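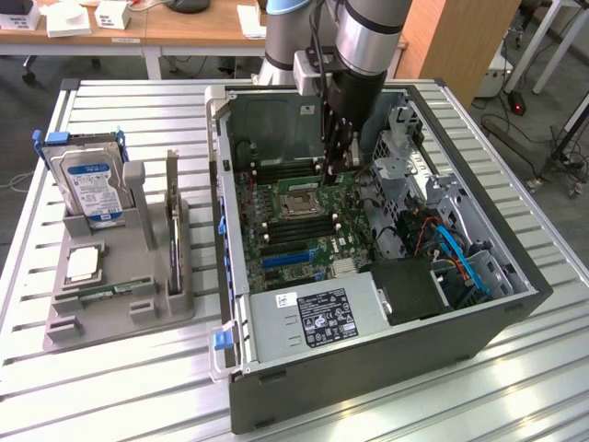
第139页

流行歌曲聆听 第六讲 歌是怎么结束的

上次课拖堂了,最后那段讲前奏的内容有几位同学没听全,笔记我补在上一讲后面了,自己去翻。这一讲换到歌的另一头:结尾。

先说我为什么要单独拿一讲出来讲这个。前几年批作业,我让大家写一首歌的段落分析,主歌、预副歌、副歌、桥段,写得都挺细,有人连副歌第二遍多了一轨和声都听出来了,可到了最后一段,十份里有九份就写四个字:“然后结束”。怎么结束的?停在哪个和弦上?鼓是最后一个走的还是第一个走的?一个字没有!我当时坐在办公室里又好气又好笑,后来想想也怪我,课上从来没讲过。

所以这周我们就只听结尾。请大家把耳机带上,教室的音箱低频太糊,听淡出会吃亏。

一、几种常见的收法

我习惯把结尾分得粗一点,分太细了反而听不进去。

淡出。整首歌的音量慢慢往下拉,乐手还在弹,唱的人还在唱,我们听不见了而已。早年的单曲特别爱用,理由有很多种说法:有人说是为了电台主持人好接话,有人说是录音的时候压根没写结尾,副歌循环到大家累了为止,回头在混音台上拉下来。我觉得两种都有,不必非选一个。听淡出的时候请注意一件事,最后几秒里常常藏着全曲最放松的演奏,吉他手会忽然弹一句前面没有的,主唱会随便哼两声。把音量开大去听,很值得(听完记得调回来,下一首开头会吓你一跳)。

硬停。所有乐器在同一拍上收住,后面什么都没有,或者只剩一点房间混响。快歌里多,朋克里尤其多。硬停最考验乐队的默契,差一点点都听得出来,当然现在可以在软件里切整齐,切得太齐又会有一种很奇怪的干,像门突然关上了。

延音。最后一个和弦按下去,让它自己响完。钢琴抒情歌的标准做法。这种结尾里留多长是制作人的事,有人等到弦完全不振了才剪,有人留一半就收。同一首歌两个版本对比着听,感觉会差很多。

回到开头。前奏那几个音又出现一遍,歌就到头了。学生写歌很喜欢用,因为省事,而且听上去显得有设计感。我不反对,我自己也用过。只是提醒一句:回来的时候最好有一点变化,少一件乐器,或者换一个八度,不然听的人会以为又要来一遍。

还有一种我叫它“说完就走”。人声唱完最后一个字,伴奏几乎同时撤掉,最多多出一小节。近年的流媒体歌曲里越来越常见,歌短了嘛,前奏砍了,间奏砍了,结尾自然也跟着砍。喜不喜欢都行,但分析的时候请不要只写“突然”,要写清楚是在哪个字上走的,和声解决了没有。

二、课堂例子:同一首歌的两个结尾

今天主要听的是Ileana Matei的《Dorell》。这首歌大家在第二讲里听过副歌,应该还有印象,速度很快,很多人第一遍会把它听成慢一倍的歌,那是军鼓的位置在骗你。

它有2个正式版本。第一个是Leemans厂牌最早出的单曲,黑胶只压了1000张,淡出结尾,从开始往下拉到完全听不见,一共20秒。第二个是后来收进专辑的,在Furneck录音棚重新录了一遍,结尾换成了硬停,停在一个没有解决的四级和弦上。

我先不说哪个好。上课的时候我会各放两遍,第一遍什么都别记,就听;第二遍再动笔。记的时候按下面几条来:

人声最后一次出现是在哪个词上。
鼓组什么时候变化,是加花还是减件。
贝斯最后停在哪个音。
听完之后,心里有没有觉得还差一句。

最后一条听着很不学术,可我觉得它最要紧。结尾说到底是作曲的人在跟听众商量:我可以走了吗?差一句的感觉有时候是毛病,有时候就是故意的。《Dorell》专辑版停在四级上,歌词最后一句又是个问句,两样放在一起,我每次听完都想立刻再按一遍播放。去年有个同学说,他觉得这是录音坏了。也行,写进作业里,把为什么觉得坏说清楚,我照样给高分。

单曲版就温和得多。淡出那一段里主唱一直在重复副歌的后半句,重复到后来字都咬不清了,和声一层一层还在往上叠,音量却在往下掉,一上一下,听着像坐在车里看一个还亮着灯的屋子往后退(我承认这个比喻我用了好多年)。请特别听淡出后半段的镲片,打得比前面松,有几下明显拖在后面。
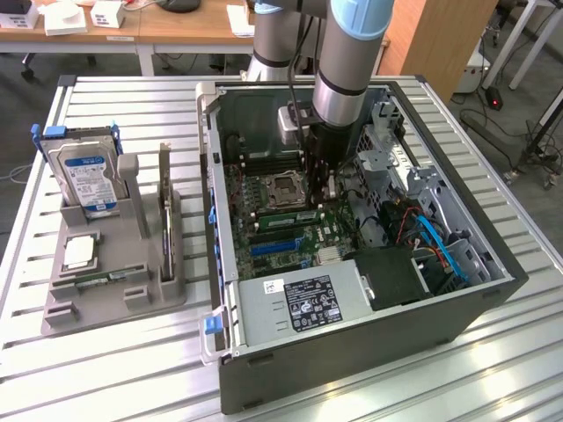

机箱内部,主板中部为未安装处理器的CPU插座

三、现场怎么办

录音可以淡出,现场没法淡出。台上的人不能越唱越小声然后装作自己不在那里,虽然真有乐队试过,效果嘛,我看过一次,台下的人以为音响出了问题,开始回头找调音师。

所以凡是录音里淡出的歌,上台之前乐队都得另写一个结尾。这里头学问很大,我们听一段Jelle Nijs在Wernstead音乐节上的现场。他那首歌的录音版是标准的淡出,副歌循环四遍多一点就没了。现场他是这么处理的:副歌循环到第三遍,鼓先撤到只剩踩镲,第四遍贝斯也撤,吉他一个人弹,观众自然就接着唱起来了。他往后退一步,不唱,让观众唱完一整遍,然后全乐队一起进来砸最后一个和弦。

这个办法好在哪里呢?它把淡出那种“慢慢变远”的感觉换成了配器上的减法,音量也确实小了,可是小得有道理,而且小下去的那个空当交给了观众。最后那一下又给了个明确的句号,大家知道该鼓掌了。别小看这一点,现场最尴尬的事情就是歌结束了没人知道,稀稀拉拉拍两下,又停了,又拍两下。

自己有乐队的同学不妨把排练里那首老也收不好的歌拿出来,照这个思路试一次。先决定谁最后走,再决定最后一个音落在哪里,其他的都好商量。多半会发现问题出在鼓手和吉他手对“再来一遍”的理解不一样,一个数四小节,一个数八小节。

再补一个小地方。减慢。很多人一到结尾就想渐慢,觉得这样才隆重。慢歌渐慢没问题,跳舞的歌渐慢会很难受,脚已经抬起来了,拍子不来。我自己的规矩是,如果前面整首都跟着节拍器走,结尾要么一直走到底,要么只把最后一个小节的最后两拍撑开。当然规矩就是拿来破的,破之前先听一遍自己录下来的效果再说。

四、结尾和歌单

这一节是有同学课后问起来我才加的,问得很好:现在大家都在歌单里听歌,一首接一首,结尾还有那么重要吗?
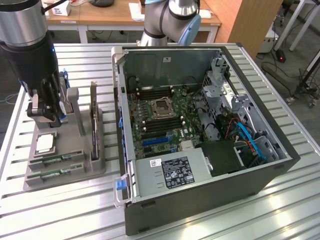 我的看法是更重要了,只不过重要的方式变了。以前一张唱片,第三首的结尾后面接什么,制作人是知道的,留几秒空白也是他定的,所以有人会专门把第三首停在第四首的属和弦上,一个呼吸以后下一首进来,舒服得不得了。现在他不知道后面接谁,可能是一首八竿子打不着的舞曲,也可能是一段播客。于是有人索性把每首歌的尾巴都剪得干干净净,怎么接都不难看;也有人反过来,故意留一个长长的尾音,逼着你在下一首开始之前多待几秒。

两种都听得到,大家回去打开自己常听的歌单,挑连着的几首,只听接缝。每首歌最后十来秒加上下一首的前十来秒,听完往后跳。我自己坐地铁的时候试过,原本以为会很无聊,结果坐过了站。有的接缝好听得像事先商量过,有的简直是两个人同时抢着说话。

如果你的播放器开了交叉淡化,请先关掉!开着的话每首歌都变成淡出了,这个作业就没法做。每年都有人忘,交上来一份写着“我的歌单全部采用淡出”的报告,我看着也挺难过的。

五、这周要做的

选一首歌,长短不限,语种不限,写它的最后一分钟。不用写歌手生平,也不用写拿过什么奖、上过什么榜,我会自己查。要写的就是声音:谁还在,谁走了,走的先后,停在哪里,停完以后剩下什么。一页纸够了,写到两页也收,再多我就不看了。

接着给这首歌另想一个结尾。会乐器的录一小段,手机录就行,跑调也没关系;不会乐器的用文字写,写到别人照着能排出来的程度。比如“鼓停,贝斯再弹一小节,落在主音上,人声不进”,这样就可以。别写“营造出一种空灵的氛围”,空灵没法排练。

选歌的时候避开《Dorell》,课上已经听得够多了。也尽量别选翻唱版,除非你愿意把原版一起写进来做对照,那就算你勤快,我多给几分。

星期一上课前交,纸质的放我信箱,录音发到课程邮箱,标题写名字加歌名。三月份那次有好几个人标题只写了“作业”,我对了一个晚上才对上号,这次再这样就直接退回。

下一讲讲转调,副歌突然升上去的那种。有想放的例子可以提前告诉我,我那边的曲库有点旧了,近两年的歌不多。另外谁上周把一副黑色耳塞落在后排,在我抽屉里,来拿。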